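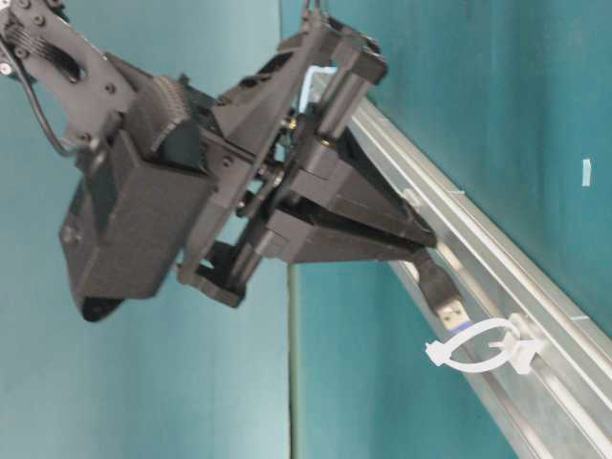 3. Collecting the demonstrations

The task used throughout this paper is cable routing along a metal rail. A USB cable has to be brought to the rail, laid along it and secured with white plastic fasteners attached to the groove. We chose it because the parts are cheap and the motions are hard to script. A cable never takes the same shape twice, and a small error near one fastener shows up as slack or tension at the next.

All demonstrations were gathered at the Tamport lab on a two-arm station that we call Tinby. An operator drives both arms by hand through a pair of smaller leader arms, and the follower arms copy the joint angles. The operator stands at the end of the table and may look at the work directly or at the camera views. We did not tell operators which to use. Most of them looked at the table for large moves and at the screen when a connector or a cable end was close to a fastener.

3.1 Camera views

Each arm carries a small camera close to the gripper. Two more views come from fixed positions, one high over the table and one off to the side. The wrist view matters most in the last few centimeters, when the fingers hide the work from the other cameras. It also shows how the cable bends inside the channel, a detail that the overhead view loses at our recording size.
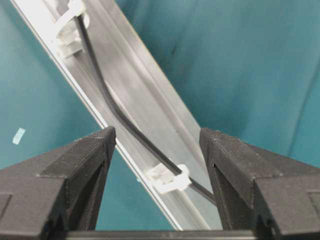 Why not record only the wrist views, if they carry the fine detail? A wrist camera loses sight of the rail as soon as the arm swings back, and a policy trained on those views alone had no way to tell which fasteners were already done. We tried this in an early round with 47 episodes and dropped it. The arm would return to a finished fastener and push at it again.

All views are stored with the joint positions of both arms and the opening of both grippers. We keep the raw streams and make smaller copies for training. Time stamps come from one clock on the recording computer.

3.2 Operators and instructions

Four people collected the data. Each had 13 practice episodes, which were not kept. The written instructions fit on one page. They ask the operator to begin with both arms off the rail, to hold the rail steady with one gripper whenever the other is pushing on it, and to end with both grippers open. They say nothing about which arm should do what, and we left that choice open on purpose.

This produced two clear habits. Two operators used the right arm to hold and the left arm to work for the whole episode. The others switched sides depending on where along the rail the next fastener sat – a slower method at first, though the gap closed with practice. 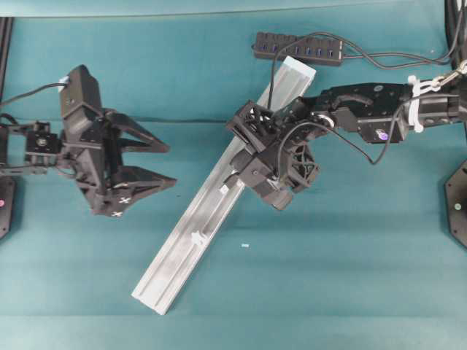
Kwaku Ackah argued against leaving the choice open. In his view a learner shown two ways of doing the same step will tend to land between them, and it would have been better to fix the holding arm from the start and collect fewer, cleaner episodes. We took this seriously enough to test it. Section 5 compares a policy trained on the full set with one trained only on the episodes where the holding arm never changed. The second learned faster, but it did worse when the rail was turned to an angle it had not been shown.

3.3 Changes between episodes

After every episode the rail is moved by hand to a new angle and position. The operator draws a card that gives the angle and the number of fasteners, and sets the spacing freely. The cable is dropped on the table without being straightened. We used 16 cards in all and shuffled them once the stack ran out.

Small objects and bits of tape were not cleared away between episodes. Lighting was left as it was in the room. The cloth under the rail shifts a little over a long session, and we smoothed it only when a fold got in the way of the work.
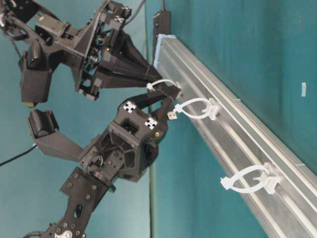 Resetting took longer than we had planned for. Fasteners that had been pulled tight had to be opened or replaced, and a worn one behaves differently from a new one. From February on we marked each fastener with the number of times it had been used and threw it out after 14 uses. Episodes from before that date are kept in the set, with a flag.

3.4 What was kept

An episode was kept if the cable ended up in every fastener named on the card, even if the operator had to try more than once. Failed grasps followed by a recovery are useful to the learner, and we did not trim them. Episodes were removed when a camera stream dropped out, when a hand entered the work area, or when an arm stopped on a force limit. Aldana Salinas and Amanuel Tefera checked the recordings separately, and where they disagreed the episode was left out.

The set was frozen in December 2018. Later recordings are used only for the tests in Section 5.

Figure 3. Recording station and views used during collection.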